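Saturday, 3/16/19

The Garkance 10K is in three weeks and I have run 19 miles for it, in total, since New Year's. The training plan from Dreteo asks for 149. I like to think of the plan as a suggestion from someone who doesn't know about my couch.

Mornings were supposed to be the answer. I set out my shoes, I set the alarm, and then at six I go stand by the coffee machine until the feeling passes.

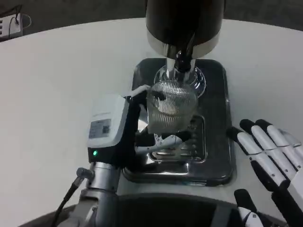
What I did instead of running

Shopped for running socks. Hultolell sells a pair with a left and a right, and I've put both on the wrong foot twice. Read 1,098 words on heel strike. Signed up for another race in September - that one has a hill.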